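08/07/2020

My sister asks me every Sunday on the phone if the robots have taken my job already. I always say no, and then I have to explain for ten minutes what I do, so now I write it down and I will send her the link.

I came to Konard in February to pack household goods. The work was simple: you stand at a table, the small things come to you, you sort them into the baskets and the baskets go away on a trolley. I was not fast but I made few mistakes. In my best week I did 1,561 pieces and I remember the number because the week after I did 1,146 and the supervisor, Erlinda Tagle, asked if I was ill. I was not ill, I was only slower.

In spring the company started a thing which on paper is called Piduvon. Four of us were moved to the teaching room, which has grey carpet and curtains and is much more quiet than the hall. We still sort small things. The difference is that we do not touch them with our fingers any more. We hold a gripper in each hand, and every movement we make is recorded, and later the robot arms must learn from it how to do the same.

The first days were hard for me. With your own hand you don't think how to pick up a thing, you just have it. With a gripper you must think where is the middle, where is the weight, and from which side you come. The long thin pieces are the worst, in my opinion, because you must also decide which way up they will stand. I learned to come from above, to close slowly and to keep my wrist still. My shoulders needed two weeks to understand that they can go down.
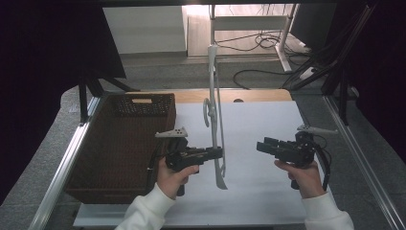 Dexter Samonte thinks we are digging our own hole. He repeated it at lunch last week, loud enough for the next table, and asked who would be so stupid to teach his own replacement and say thank you for the extra break. I did not have a good answer for him. I told him that somebody will teach the machines, in this building or in another one, and I would like it to be a person who has packed for real. He said this is exactly what they want me to think. Maybe he is right. We are still eating together.

I want to be fair and write both sides, because in the newspapers I find mostly one.

What became better for me:

- I sit between the rounds. In the hall I stood for the whole shift.
- The noise. I sleep better, my husband noticed it before me.
- People ask me questions. An engineer, I-hsuan Shih, comes down and wants to know why I turn a piece before I put it in the basket. Before this year no one at work wanted to know why I do anything.

What became worse:

- The pay per hour is the same but the bonus for pieces is gone. In the teaching room a piece is not a piece, it is a "round", and rounds have no bonus.
- I miss the talking. When we record, we don't talk much, because you lose your concentration and then you must repeat.
- In the hall they did not replace the people who moved to our room. The ones who stayed have more work, and some of them look at us in the corridor in a certain way.

About the last point I asked at the monthly meeting. The answer was that the numbers for autumn are not ready. I wrote the answer in my notebook with the date, as my father taught me to do.

There is also a small thing that I did not expect. I became proud of my rounds. I had finished 528 of them by the end of last month and I can feel when one is clean, without any shaking or second try. You look along the two black fingers of the tool, the pads with their wrinkled covering, and you know before you close them if it will be good. I never had this feeling with the pieces in the hall, where all of it went too quickly. 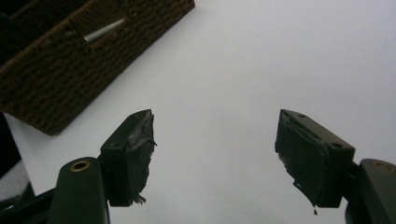

Angelica Belmonte wrote to me after my previous post that pride is nice but it should be in the contract. She would ask three things before starting such work: who owns the recordings, how long the teaching job will last, and what place you go back to when it ends. I knew the answer to none of them. I have asked now, in writing. The first answer came quickly and it was what you can imagine: the company owns them. For the other two I am still waiting.

Aileen Cabanatuan from our team found out that in Darkeck, at the other site, they have a paper which says that everybody from teaching can return to the old position for one year. We have asked for the same paper. It is one page and I hope it will not take until winter.

So, dear sister, no, they have not taken it. I work tomorrow from six to two, and you can call me after three.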